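Relire un vieux livre-jeu un samedi de pluie

Sam. 11 mai
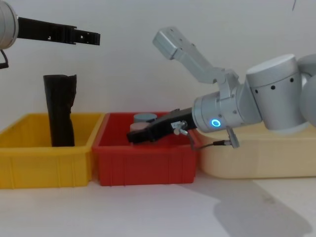
J'avais promis de vous reparler des livres dont on choisit soi-même la suite, et voilà que deux mois ont filé sans que j'ouvre ce blog (pardon à celles et ceux qui m'ont écrit, je vous réponds bientôt !). Entre-temps j'ai remis la main sur « Les Brumes de Kustberg », que je lisais en cachette sous la couette, et je me suis replongée dedans avec une joie un peu bête.

Je suis morte au paragraphe 18. Une trappe, dans l'auberge, et je savais pourtant qu'elle était là ! J'ai recommencé, pris à gauche vers le port de Baltcombe, perdu ma lanterne, et là, je l'avoue, j'ai triché : un doigt coincé à la page d'avant, comme quand j'avais 9 ans.

La traduction a vieilli par endroits, on y « occit » beaucoup, mais les descriptions du marais restent superbes. Mon exemplaire, c'est la réédition de 2000 chez Lirano, avec la couverture verte et le dos qui se décolle. Si quelqu'un possède la suite, celle où l'on traverse la mer, je suis preneuse, même annotée au crayon.

En juillet j'aimerais en lire un à voix haute avec mes neveux, chacun votant à son tour. Vous avez des titres pas trop effrayants à me souffler ?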